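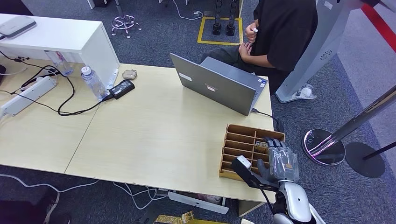 Según una clienta de Milden, lo que más se agradece de una bandeja con divisiones es no tener que vaciar el cajón entero para encontrar un adaptador. Su comentario figura entre los 152 recibidos por Jakgate durante el mes de agosto, en la consulta previa al lanzamiento de su nueva línea de organizadores de cartón para escritorio.

Jakgate presenta hoy, 9 de septiembre de 2018, la serie Brirkska, formada por bandejas de cartón marrón con compartimentos rectangulares estrechos, separados por tabiques finos del mismo material. La serie está pensada para mesas de trabajo compartidas, donde conviven ordenadores portátiles, regletas, cables y objetos personales.

Las bandejas se entregan plegadas y se montan sin cola ni herramientas. Los tabiques encajan entre sí mediante ranuras y se pueden retirar uno a uno cuando hace falta un hueco más ancho. El modelo grande mide 416 milímetros de largo y 195 de fondo. El pequeño conserva el mismo fondo y ocupa la mitad de largo, de modo que dos unidades juntas equivalen a una grande.

La fabricación corre a cargo de Oltmanns, que ya suministraba a Jakgate las cajas de archivo. El cartón no lleva recubrimiento, por lo que la empresa aconseja apartar de la bandeja las botellas de agua y limpiarla únicamente con un paño seco. Los tabiques dañados se venden sueltos, en paquetes de 32 piezas.

Durante la consulta de agosto, la petición más repetida fue la de compartimentos estrechos para bolígrafos, memorias y cables enrollados. Varias personas señalaron también que las regletas largas ocupan la parte de la mesa más cercana al armario y dejan libre solo la esquina delantera. El modelo pequeño se incorporó a la serie a raíz de esas respuestas.

Cada bandeja incluye una hoja de etiquetas en blanco y unas instrucciones de montaje de una sola página. Jakgate recomienda reservar la fila delantera para lo que se usa a diario y la trasera para los repuestos. Los adaptadores de corriente voluminosos no caben en el compartimento estándar, y para guardarlos hay que quitar al menos un tabique.

La serie Brirkska estará disponible en la tienda de Milden y por pedido directo a Jakgate. Los centros de enseñanza y las oficinas pueden solicitar una bandeja de muestra antes de hacer el pedido. Las muestras no tienen que devolverse.

Última actualización: 9 de septiembre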